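Progress Report: Skilero Repair and Furniture Program
Jul 5, 2024
Prepared by Nima Pakzad

What we've been up to

The second half of the grant year got off to a great start! We ran 17 evening classes this spring, and the Saturday drop-in is now so popular that we've had to open the doors half an hour early. Your funding paid for the new clamps, the sander and the rent on the bigger room – and what a difference the bigger room makes. People can finally work on a full-size dresser without blocking the sink.

Chairs are still the favorite (loose legs, mostly), but tables are catching up. The wooden tabletops get a lot of use, and the oil finish we switched to in the winter is much easier to touch up than the old varnish.

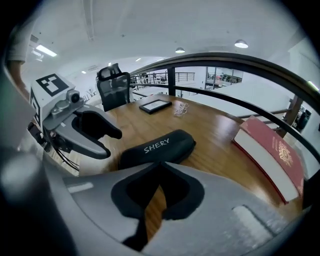
Numbers so far

People signed up: 77
Pieces repaired and returned: 40
Spent on wood, glue and hardware: $800

We're a little under budget on supplies, thanks to Furnis, who let us have their offcuts all spring.

What comes next

Upholstery! We've wanted to try it from the beginning, and a six-week course starts in October. We'd like to move the leftover supply money into foam and fabric, if that's all right with you. Chair caning will have to wait until we find a teacher. I'll send the course outline and a revised budget with the next report.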